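Keep the power strip on the table

Most people I know put their extension leads on the floor. They push them behind a cupboard or under the desk, and then they spend years on their knees with a torch between their teeth. I did the same for a long time. I now think the floor is the wrong place for a power strip, and I would like to make the case for putting it on the tabletop, where you can see it and reach it.

I came to this at the shared workroom in Lollbridge, where I rent a bench on Sunday afternoons. The building has few wall sockets and they are all at ankle height. When I started there the leads ran along the skirting board and collected fluff, sawdust and the odd dropped screw. Sockets face upwards when a strip lies flat, and things fall into them. I once pulled a plug out and found a staple lying across the top of the next opening. I moved the strip up to the bench that day and it has stayed there.

The usual complaint is that a power strip is ugly. People will pay for a cable box from a firm like Starnelix, with a lid and a slot at each end, so that visitors don't have to look at it. I had the Husico one, which is bigger and has a felt lining, and I gave it away after 13 months. A lead in a closed box is a lead you never check. You can't tell whether the cord is kinked where it comes out, or whether the switch is on. It also gets warm in there with a few chargers going, and I don't like felt near that.

A strip has a job to do, the same as a kettle or a lamp, and we leave those out. If you must care about looks, buy one in a colour you can live with. White gets scuffed and shows every mark, but I would sooner see the marks. Dirt you can see is dirt you can wipe off, with a dry cloth and the thing unplugged at the wall.

There are fair objections. It takes up bench space, perhaps the width of a hand, and the cord has to come up from the floor somehow. I run mine down the back leg and hold it there with cloth tape. Drinks are the serious one. A cup of tea goes over sooner or later, so mugs live on the windowsill and I am strict about it. In a house with small children I would fix the strip higher up on a wall and leave the table alone.

I would also ask for a switch on the strip itself. At the Surdu Street library there are roughly 40 desks and the strips have no switches at all, so everything stays live until someone crawls under and pulls the plug. With a switch at hand height you turn it off when you stand up to go home. I do it now without thinking, and I never did when it meant kneeling.

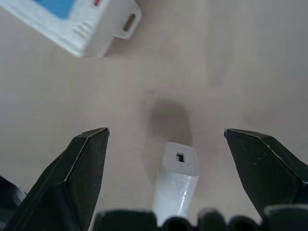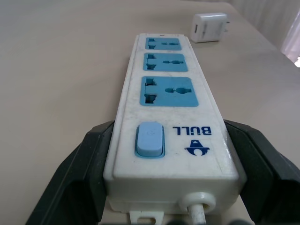 On a beige tabletop: a small square opening in the end of a white block (first picture), and a white BULL strip with light blue sockets and its own switch (second picture).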